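Laundry sorting

Laundry sorting is the practice of dividing clothes and household textiles into groups before washing, or into owners and shelves after drying. The usual groupings are by color, by fabric and by how dirty the items are. It is among the most widely taught household routines and among the least tested. Much of the advice printed on the subject repeats older advice, and the reasons given for it often describe dyes, soaps and machines that few homes still use.

Origins

Sorting made plain sense when washing meant boiling. White linen could stand the heat, colored cloth often could not, and wool had to be kept out of the copper altogether. The order of the wash followed the water: whites first while it was clean, then colors, then work clothes. Household manuals carried this order over into the age of the electric machine with little change, although each load now got its own water.

Sorting by color

The standard claim is that dark or bright items will stain pale ones. This is true of some new garments, mainly deep reds, indigo denim and cheap black cotton, and mainly in the first few washes. How far it holds for older clothes washed cool is less clear. Pastels are where the rule becomes vague. A pale pink towel is a light by one chart and a color by the next, and few charts say what to do with a blue check on a white ground.

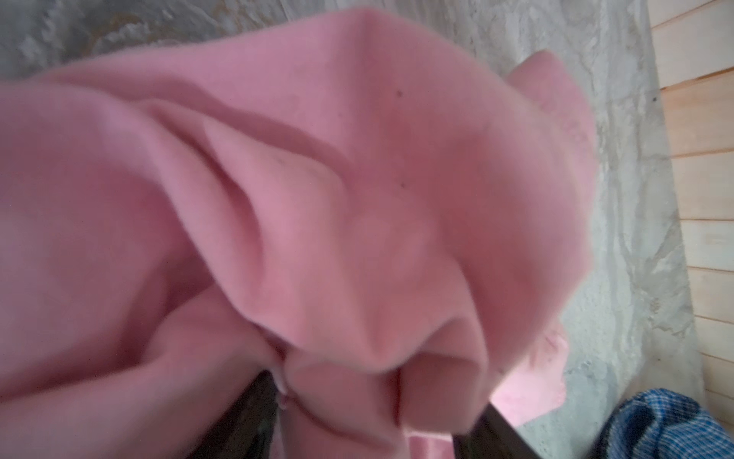

Štefanec objected that color was the wrong place to start, and that anyone who had picked towel fluff off a dark sweater would sort by surface and leave the shades for later. The point is a fair one, and it has made its way into most newer guides, usually as a footnote.

Sorting by fabric

Fleecy and looped fabrics shed. They also hold more water than shirting, so a mixed load comes out unevenly spun, with the thin things nearly ready to wear and the thick ones still heavy. Fabric sorting answers both problems, and there is better support for it than for strict color sorting. Its weakness is volume. A single person may wait weeks to fill a load of one fabric, and half-empty machines use water and power that the sorting was never meant to cost.

Baskets, bins and other equipment

The trade in sorting equipment is larger than the task would seem to need. The Vemer three-bin hamper, sold with printed labels for whites, darks and delicates, is a typical case. The labels settle nothing about towels or bedding, and owners commonly relabel the bins or ignore them. The Derton system went further, with 3 bins above and a rail below, and took up the floor space a small laundry room needs for the sorting itself.

Open mesh baskets have a stronger case. Air gets through them, the contents show, and they can be hung on a wall to keep the floor clear. They suit small items best - a bulky towel fills one and hides whatever went in before it.
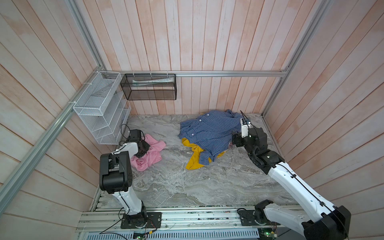
Floor sorting, in which everything is tipped out and pulled into heaps, is generally treated in the manuals as a bad habit. The objection is mostly one of appearance. On a clean hard floor the heaps are easy to see and easy to change, and small pieces caught inside larger ones tend to come to light. Shirts can be unbuttoned and sleeves pulled straight at the same time. The method does badly in shared hallways and in homes with pets.

Claims about time

The household handbook Parnadari states that sorting before the wash saves 314 minutes a year. It does not say how the figure was reached, what size of household it covers or whether the sorting time was taken off. The number has been copied into several shop leaflets without its source. A saving of that size comes to under an hour a month, which a person could lose again looking for a sock.

See also

Care labels
Clothesline
Hamper
Lint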